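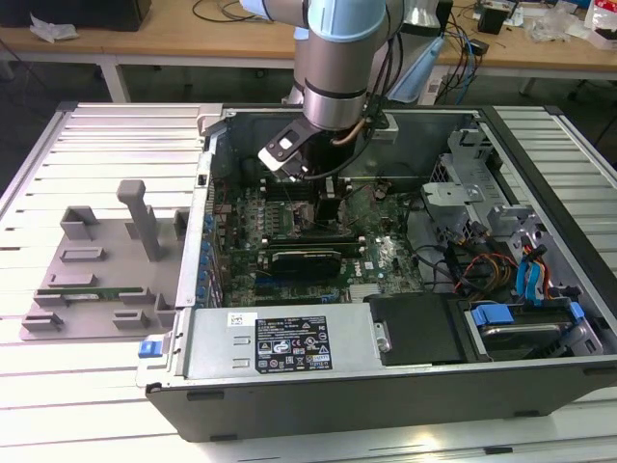 2021-01-29

Transfers, Drislow reels, day five. What a good day. Ran the last two reels of the June rehearsal recordings and both played from end to end without a dropout worth the name. I'd expected the second one to shed like a cat (same batch of tape as the horrible one on Tuesday) but it held, and there's a whole version of "Candari" on it that isn't on the sleeve notes or in Ravindra's list!

It starts slower than the single, with Édgar Paucar counting in and then stopping to complain about the snare. Second go, they're off. The organ comes in a full verse early and stays in, and the bass is so far forward you can hear the fingers on the strings. I played it three times, which was two more than I needed to for the log.

Notes for whoever picks up the files:

Reel 11. Plays at 7.5 ips, tails out, so rewind first. Left channel low by a couple of dB until the first break, then it comes right by itself. Left it alone in the raw file. Ming-te, please don't correct it in the raw, do it in the listening copy.

Reel 12. Splice at the start of the third song gave way on the wind, remade it with fresh splicing tape. Nothing lost. There's a bit of speech just before it, somebody asking whether the Yokoyama amp is meant to sound like that. Keep the speech in.

Azimuth: set by ear on each reel, not from the test tape. The band's machine was clearly off and the tapes want matching to that. Reel 12 needed a good quarter turn more than 11, so somebody had a screwdriver out between the two sessions.

Hum on both, 50 Hz and plenty of it. I tried a notch on a copy and it took the bottom out of the bass, so I've left it. Would love a second opinion from Yolanda V on Monday, she has better ears for this than I do.

Line-up as heard, for the catalogue: Yolanda Bedoya singing and second guitar, Édgar on drums, organ player still unknown. Ravindra thinks it's the same person who played on the Jestis demo. I went back and listened to the two side by side and I'm not sure - the left hand is much busier here. Leaving the field blank for now.

Catalogue count is now 1,394 items with the new reels in, more than 200 of them still without a proper date. The fan club letters might help there, as they often mention which songs were new that month. One of them says the band pressed 3,000 of the first single, and I'd like to see that backed up somewhere before it goes in.

Still to do:
Listening copies of 11 and 12
Scan both box lids, inside and out (pencil writing inside the lid of 12, faint)
Clean heads and guides before anyone plays another reel
Write to Yolanda Bedoya about the slow "Candari" and ask who is on the organ
Order leader tape, we're on the last of the white

Going to have one more listen before I shut the deck down. That organ!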